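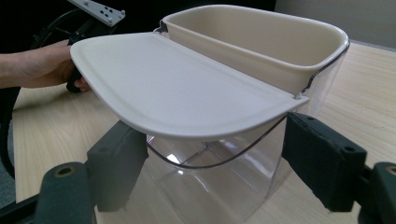 乾物の保管方法について、先日の問い合わせに返信します。うちでは豆と米を、買ってきた袋から移し替えて保管しています。容器は透明なプラスチックで、白い蓋が開くものを木のテーブルに出してあります。外から残量が見えるので、買い足す時期は決めやすいです。ただし光は通すため、中身を入れたら流しの下の棚に置いています。

Yara Qaisiさんの書き込み:
> 共同購入のひよこ豆ですが、去年は7月に虫が出て、
> 残りを全部捨てました。袋の口は輪ゴムで留めて
> いただけです。皆さんは夏のあいだ、どこに置いて
> いますか。冷蔵庫はもういっぱいです。
> あと、次回の注文はまたKanaanでまとめますか。

輪ゴムだけだと隙間が残ります。袋のまま置くなら、口を2回折ってクリップで留め、さらに蓋の閉まる容器に入れてください。すでに虫の卵が付いている豆もあるので、密閉しても出るときは出ます。私は届いた日に小分けにして、入る分だけ冷凍庫に8日入れています。出したあとは袋を開けずに室温に戻します。すぐ開けると結露して、かびの原因になります。

冷凍庫に入らない分は、早めに煮てしまうのが楽です。ひよこ豆は一晩水に浸し、水を替えて40分煮ています。古い豆だともっとかかります。煮汁ごと小袋に分けて冷凍しておけば、スープにもそのまま使えます。

レンズ豆は浸さずに使えるため、夏は注文をこちらに寄せる手もあります。前回のMalgateの赤レンズ豆は割れが多く、煮るとすぐ崩れました。スープには向きますが、サラダに使う人は緑のほうを選んでください。

次回の注文はKanaanでまとめます。今のところ申し込みは19袋です。送料はこれまでと同じく袋数で割ります。変更がある人は2026/05/26までに、このリストではなく私宛てに直接連絡してください。受け取り場所はGirauの裏口です。

米の虫よけに唐辛子を入れる件は、前にも話が出ましたが、うちでは違いが分かりませんでした。試した人がいたら教えてください。

Ghada Nseir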